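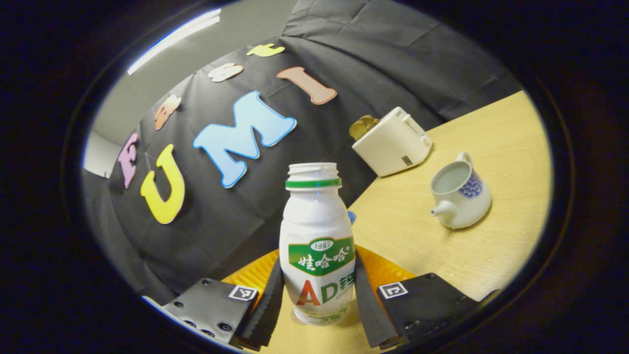
A drink bottle held upright, with a white toaster and a small teapot behind it.

She was twenty-six minutes into her set at the Penby when the lights went out, and she kept going in the dark for another four. "I could hear them breathing," she says, pouring herself more tea, "and I thought, well, they haven't left, so I'd better finish the bit about my aunt."

The bit about her aunt is the heart of Sasaris, the solo hour she has been working on, in one shape or another, for six years. It began as a story told to friends in a kitchen, grew into ten minutes at an open mic in Tekleab, and then sat in a drawer for a long while when she went back to teaching middle school science. "I missed it terribly," she says. "I'd be explaining magnets and find myself waiting for the laugh!"

She got her chance in August, when the Utetico series moved its shows outdoors and had two spots to fill. Comedy outside is hard, she tells me, with the sound drifting off over the parking lot and everybody sitting so far apart. "You say the funny part and it just floats away from you. Then somebody way in the back gets it, and you could kiss them, only of course you can't this year."

Her fee for the whole run came to $1,719, and she remembers the number because she wrote it on the inside of her notebook. Most of it went to fixing her car (the transmission, she says, with real feeling), and what was left bought a decent microphone for the online shows she does from her spare room.

I ask if the aunt has seen the hour. She has, from a lawn chair, wrapped in a blanket, and she had notes. "She told me I do her voice too high. So I brought it down, and it got a bigger laugh, and now she wants a cut."

Sasaris streams live on Saturday, October 3, 2020, and the aunt will be watching.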